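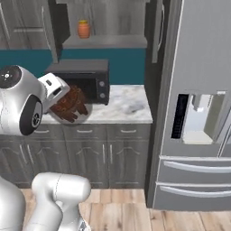

Osian Hughes 在我上一篇游记底下留言，说要看搪瓷就得去 Bruken，别只在网上看杯子的照片，还说一定要赶开窑的那天，窑不烧的时候，那地方跟普通仓库没有两样，去了也是白吹一趟山风。他又补了一句，叫我穿旧鞋。

Cerdale 山谷里的搪瓷厂开放日
文：榆木桌
26/05/2026
阅读时间：十二分钟

留言是二月里写的，我当时回了个"一定去"，心里其实没底。我这人答应事情很快，动身很慢，家里人都知道。后来春天过得差不多了，翻手机翻到这条，又去 Bruken 的网页上看了一眼，开放日还剩几个名额，赶紧报上，手一抖连我先生的也一起报了，晚饭时才告诉他。他说也好，反正他对锅有兴趣。

先讲怎么去吧，我知道有些朋友看我的文章只看这一段。从城里坐火车到 Cerdale，90 分钟，中间不用换车，但是车厢短，早上那一班坐的多半是背包爬山的人，登山杖横七竖八地靠着，要上厕所得一路说对不起。下了火车还有一段，厂里那天派了一辆小巴来接，不额外收钱。门票 30 镑一位，包括讲解、一杯茶，还有一只可以自己描边的小杯子，描完留在厂里烧，之后寄到家。我起初觉得有点贵，走完一圈就不这么想了，我先生还是这么想，不过他后来在瑕疵品铺子里花掉的钱远远不止这个数。

Cerdale 这个山谷很窄，河在底下，路贴着河，房子贴着路，厂房又在房子后头往坡上爬。小巴司机一边开一边讲，哪一排是从前工人的宿舍，哪个路口冬天会结冰，他妹妹在哪家店做发型。我坐在第一排，听得很高兴，下车的时候已经知道镇上哪家的面包下午会打折。这些消息后来都派上了用场，容我慢慢说。

厂门口有一块牌子，白底蓝字，边角磕掉了几小块，露出底下黑黑的一层。我小时候住的弄堂，门牌号也是这样的，也是边角磕掉了，露出来的地方生一圈锈。我外婆说，搪瓷是世上最老实的东西，你摔它，它就给你看哪里摔过。我站在那块牌子底下拍了半天，后面的人等着进门，我还浑然不觉，真不好意思。

进门先到一间大屋子集合，签名，领耳塞和护目镜。讲解的是一位头发全白的女士，说话轻轻的，戴着耳塞反倒听得清楚，也不知道是什么道理。她第一句话是问大家，谁家里现在还有搪瓷的东西。好多手举起来。有位老先生说他有一只奶锅，是他母亲的，底已经补过了，他太太不许他再用，他就拿来装钉子。有个小姑娘说她家的狗碗是。轮到我，我说我有一只搪瓷脸盆，从上海带出来的，盆底两条红金鱼，现在拿来和面。大家都笑，那位女士却很认真地问我，金鱼是印上去的还是喷上去的。我答不出来。回家以后我把脸盆翻出来对着窗看，边上有一点毛毛的，像是拿镂空的板子喷的。我给她写了封信说这件事，她还没有回，想必很忙。

第一道工序是冲压。钢板是一卷一卷运来的，裁成圆片，送进机器里，轰的一声，圆片就成了一只浅浅的碗。要做深的东西，比如水壶、汤锅，一下子压不到位，会裂，得分几回，每一回深一点。我们看的那台冲床有 79 岁了，漆成墨绿色，脚下垫着厚木头，旁边站着管它的师傅，看上去比它年轻得多。师傅说它脾气好，除了冬天早上要先空转一会儿，别的没什么要求。我先生问了他很多关于吨位和模具的问题，我听不懂，就在旁边看那些压出来还没修边的碗，边缘像荷叶一样皱着，挺好看的，可惜下一步就要切掉了。

切下来的边角料都收在一个铁皮箱里，卖回给钢厂。有人问可不可以拿一片做纪念，师傅摇摇头，说那个边会割手。后来我看见他自己工作台上方倒是挂着好些，用铁丝串成一串，风一吹叮叮当当。

接下来焊把手，焊壶嘴。这一间味道重，我没有久站。只记得壶嘴都摆在木架上，歪向一个方向，像一群鹅。焊好的地方要打磨得很平，讲解的女士让我们轮流用指头去摸，说摸得出来的疙瘩，上了釉以后会放大，烧出来就是一个泡。我摸了，觉得光溜溜的，她也摸了一下，说这一只要退回去。这就是手艺人跟我们的差别吧，我那一根指头大概只会摸手机。

然后是清洗。钢坯要脱脂，因为冲压的时候抹了油，有一点点油留在上面，釉就挂不住。一个个槽子排过去，坯子装在铁篮里，吊着，这个槽里泡泡，那个槽里涮涮。这里不让靠近，隔着一道栏杆看。地上有点湿，我想起 Osian Hughes 叫我穿旧鞋，心里感激了一下。我先生穿的是新鞋，我提醒过他的。

我最喜欢的是做釉的那间屋。以前我一直以为搪瓷是一种漆，刷上去再烤干，听了讲解才明白是玻璃，真正的玻璃，先熔成水一样，再倒进冷水里激碎，成了一粒粒亮晶晶的东西，行话叫熔块，再加上黏土和水，放进大滚筒里磨，磨成浆。滚筒里头装的是瓷球，一转起来像海边退潮的时候石子滚动的声音，哗——哗——，我站着听，人都要睡着了。墙上一排排玻璃瓶，装着不同颜色的熔块，奶白、湖绿、钴蓝、一种很旧很旧的黄。有一瓶标签上写着 Skyrme，我以为是颜料商的名字，一问，是山谷另一头的一个村子，村里的学校从前的屋顶招牌就是这个蓝，后来厂里一直这么叫它。村子我们下午去了，招牌已经不在了，很可惜。

釉浆要调到多稠，全凭师傅的手。他拿一块小铁片往浆里一蘸，提起来，斜着看它往下流，流完了再看边上挂着的那一滴。太稀了底下透出黑色，太稠了会堆在角落里，烧的时候开裂。天气一热一凉，浆的性子都不一样，所以早上调好的，下午要再看一回。我觉得跟和面实在太像了，就忍不住说了出来，师傅问我面怎么和，我就在那里讲起了醒面，讲了好一会儿，把后面的人都耽误了。我先生咳嗽了两声。

上釉分底釉和面釉。底釉是黑的，或者深蓝，里面有东西能让它咬住钢板，所以磕掉的地方总是露出黑来，我小时候还以为那是脏。底釉烧过一遍，再上白的，再烧一遍，有花的话，贴上花再烧一遍。一只带花的杯子要进好几回窑，每一回都可能坏，所以价钱不便宜，也是应该的。

浸釉的那位女工左手捏着杯子把，往浆里一送，一转，提起来，甩一下，手腕一拐，再甩一下，挂到钩子上去，前后就是喘口气的工夫。甩的那一下最要紧，讲解的女士说新来的人光学这个就要学上大半年，甩轻了有泪痕，甩重了口沿上薄。我们可以试，用的是报废的坯子和剩下的浆。我试了，甩到了自己的袖子上，还甩到了前面那位带奶锅的老先生的帽子上。他倒很开心，说这顶帽子总算有点出息了。洗掉很容易的，没烧之前它就是泥水，大家来玩不用怕。

重头戏当然是窑。Bruken 的窑叫 Kutov，全厂的人都这么叫，好像叫一个住在后院的亲戚。"Kutov 今天怎么样？""Kutov 饿了，快送货。"我问这名字怎么来的，三个人给了我三种说法，有说是当年砌窑的工头，有说是砖的牌子，还有一位说是他爷爷那辈人养的一匹马。我都记在本子上了，你们爱信哪一种就信哪一种，我自己偏向那匹马。

窑是一条长长的砖砌的道，上头有一根链条慢慢走，杯子锅子都吊在链条底下，从这头进去，从那头出来。入口那边还好，出口那边的热气扑过来，眉毛都觉得紧。东西出来的时候是红的，整只通红，透亮，像糖画刚浇出来那个样子，然后一边往前走一边暗下去，颜色从里面一点点回来。白的先是橘黄，再是一种脏脏的灰，你以为烧坏了，再走几步，忽然就白了。绿的更奇怪，刚出来几乎是黑的，我盯着一只汤锅跟着走了好长一段，走到尽头，才看见它成了那种浅浅的薄荷绿。我在那里看得不肯走，讲解的女士很体贴，让我们这一组多留了一会儿，下一组在门外等着，每组最多 30 个人，屋子里再多就转不开身了。

冷下来的时候有声音，这个是我事先没想到的，叮，叮，很细，到处都在响。管窑的师傅说那是钢和玻璃在商量，钢缩得多，玻璃缩得少，商量好了就一辈子在一起，商量不好就崩一片下来。我先生是学过一点材料的，说大意没错。

看完窑，大家到食堂喝茶。茶是大搪瓷壶泡的，浓得很，配一种扁扁的葡萄干饼，盛在厂里自己的盘子上，盘子的花色都不成套，是历年的样品。我那一只印着几颗覆盆子，我先生那一只印着一艘船，船头缺了半截，贴花的时候贴歪了。同桌坐着一对年轻人，正在装修新房，问大家搪瓷锅究竟好不好用。这一下热闹了，人人都有话讲。

我把那一桌人的意见整理一下，也掺了我自己的。搪瓷锅传热快，炖酸的东西不怕，煮番茄、腌梅子、熬山楂都很好，洗起来也轻松。怕的是空烧，怕的是烧得滚热的时候往里倒凉水，怕的是钢丝球。烤盘我尤其推荐，烤肋排、烤红薯，烤完了泡一晚上，第二天一抹就干净，进小烤箱的话要先量一量，连把手一起量，我就吃过这个亏，买回来一只椭圆的，两边的耳朵怎么都塞不进去，最后送给了楼下邻居。微波炉是万万不能进的，里头是钢。磕掉了瓷的地方要是在外面，不碍事，照用；要是在里面，我就拿去种葱了。老先生说他装钉子。

年轻人又问要不要买很贵的。那位讲解的女士端着茶刚好走过，低声说，去瑕疵品铺子，先去瑕疵品铺子。

铺子在厂房后面，原先是马厩（这样看来那匹马的说法又多了一分可信）。里面光线不太好，货都堆在长条桌上，按毛病分，不按品种分，我觉得很有意思。一桌是"有针眼"，一桌是"边不匀"，一桌是"花歪"，靠墙还有一桌写着"我们也说不清"。我在最后那一桌站得最久，拿起来左看右看，实在看不出哪里不好。买了一只带盖的饭盒，奶黄色，边上一道深绿；买了两只深盘子；又买了一把大汤勺，勺柄长得离谱，挂在厨房里老是碰到我的头，但我喜欢。我先生抱着一口很大的果酱锅出来，我们家从来不做果酱。他说以后可以做。

描边的活动在楼上，靠窗一排长桌，光线很好。杯子已经烧好白釉了，我们只要给口沿描一圈颜色。听着容易得很。工具是一块小海绵，夹在指头之间，蘸一点蓝浆，左手转杯子，右手不动。要点是右手不动。我一转，右手就跟着走，描出来一道波浪。可以擦掉重来，我擦了好多次，到后来教我们的那位姑娘走过来，把手轻轻搁在我手腕上，说您看窗外。我就看窗外，窗外是山坡，有羊，手里的杯子慢慢转过去，等我低头看，竟然是一圈齐齐整整的线。接头的地方还是厚了一点，她说接头人人都有，她自己的也有，藏在把手后面就行。

杯子底下可以用小木签刻上名字。我刻了个"榆"，我先生什么也没刻，说两只里面他一定认得出自己的。杯子到今天还没寄到，到了我再补一张单子给大家看。

从厂里出来时间还早，我们没有坐小巴，沿着河走去 Skyrme。路是平的，左手边是河，右手边是一道石墙，墙缝里开着一种紫色的小花。走不多远就听不见厂里的声音了。路上遇到一个人在河里洗靴子，跟我们说前面的桥在修，要从教堂后头绕。绕过去多走了一段上坡，我先生抱着果酱锅，锅里放着饭盒和盘子，走几步就响一下，迎面来的狗都停下来看他。

Skyrme 很小，有个教堂，有家兼卖邮票的杂货铺，有一张长椅。我们在长椅上把从食堂包出来的葡萄干饼吃了。教堂门开着，里面很凉，捐款箱旁边放着一只搪瓷的小盆，浅蓝的，给人放雨伞滴水用。我蹲下去看底部，有 Bruken 的章，字体跟现在的不一样，B 字的肚子要大一些。杂货铺的老板娘听说我们从厂里来，从柜台底下拿出一本相册，都是从前厂里运动会的照片，有一项比赛是头上顶着水壶跑步。她母亲得过奖，奖品是一只水壶。

回程我们照着司机说的，先到那家面包店，果然打折，买了一只黑麦的，一只带种子的，全装进了果酱锅里，这锅总算用上了。火车上人少，我先生睡着了，我把本子上的东西理了一理，写到一半也睡着了，本子掉在地上，是对面的太太替我捡的。

有几件零碎事，想去的朋友留意一下。厂里台阶多，腿脚不便的可以事先写信，他们另有一条路线，看不到冲床，窑是能看到的。小孩要满八岁。窑那间不许用闪光灯。食堂只收现金，铺子可以刷卡。铺子里东西很重，带个结实的背包，果酱锅除外，那个你只能抱着。Osian Hughes 要是看到这一篇，请告诉我你上次说的那种双层便当究竟在哪一张桌上，我把"边不匀"那桌翻到底了也没找着。

还有人问金鱼脸盆。在的，今天早上还和了面，包的荠菜馄饨。

相关文章
二月的盐场，和一碗不咸的鱼汤
织毯厂一日：羊毛味的下午
老钟表铺的后间
怎么给旧铁锅重新开锅
读者来信：你家最老的一件厨具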